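Archives > Kiltach Hobby Builders list > Parts and sorting > Thread

Subject: Re: Bins for loose pieces - deep or shallow?

Benjie Lagman wrote:

> I'm up to 1000 loose pieces and still keeping them in shoe boxes, which
> split at the corners. Is anybody using open metal bins? Are they too noisy?
> And do you sort by color or by shape?

Benjie, yes, get the metal ones! I switched in July and I'm so happy with them that I've been boring everyone at Sordale about it. Mine are the plain open kind, 17 inches across, painted inside, and I paid 29 for the pair secondhand. The paint scuffs and the floor picks up stains and scratches, but so what - they wipe clean in a minute and the corners stay put.
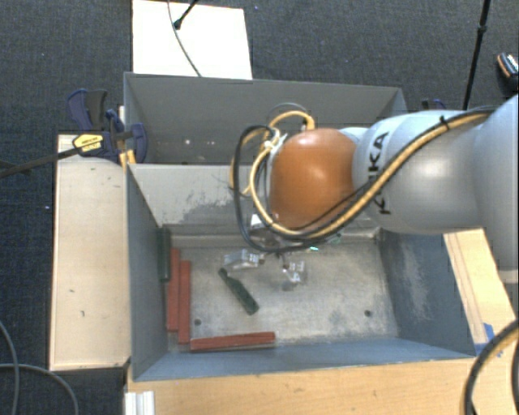

On color or shape, I went with color first and it was a mistake (a cheerful one, I had a great afternoon doing it). Once all the reds are together you still have to dig for the long bars. Now I go by shape, and only a few colors to a bin, so red bars and green pieces can share and you still spot what you want right away.

Noise: yes, a bit! Lay the long bars down along the walls, side by side, and don't drop them in. A scrap of felt under the bin helps too. I wouldn't put felt inside, it catches every crumb.

Don't fill them, either. I love being able to see the floor between the pieces.

Tell us what you end up with, I want to hear all about it!

Ulises Salazar

Recent threads
Felt or cork under bins?
Muñoz shelf brackets, long or short
Prirnutar swap table: what to bring
Counting day: 521 bars and still going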